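Home Posts Kitchen Notes About me Contact

Search this blog... Go

Small spills on a white table

I bought a white table in December, and my friend Trinidad Benítez told me I would regret it. She has a dark one, and she says she cleans it only when her mother visits. I like the white one very much, but it is true that it shows everything, and tea most of all. 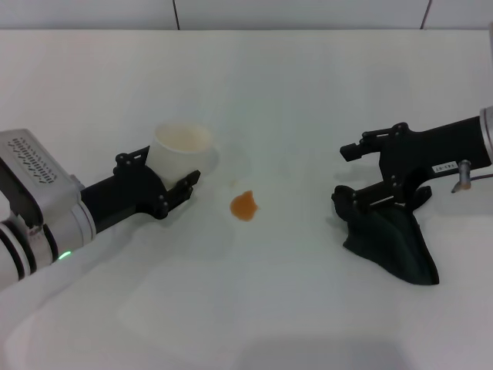

A small orange-brown puddle and a paper cup.

My rule now is to put something on the spill immediately. I lay a dry cloth flat on it and I wait. In the beginning I was rubbing in circles, and the little puddle became a very large and very thin one, and I had to clean all the table. After the dry cloth I use a damp one with a drop of soap.

Paper cups are a separate problem. They are light, and when only a little drink is left, one touch of the sleeve is enough to tip them.

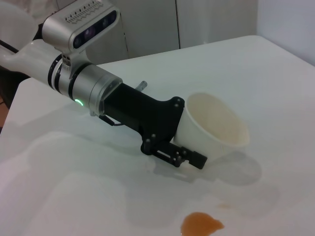
I paid 35 for a pack of 100 cups before a family lunch, which was too much money, and I still have 80 of them. Lautaro Toledo advised me to buy saucers. I have not decided. For old tea marks I make a paste of baking soda and water, leave it while I wash the dishes, and wipe it softly. Please try it first in a corner of your table.

This site uses cookies to improve your visit. Accept Read more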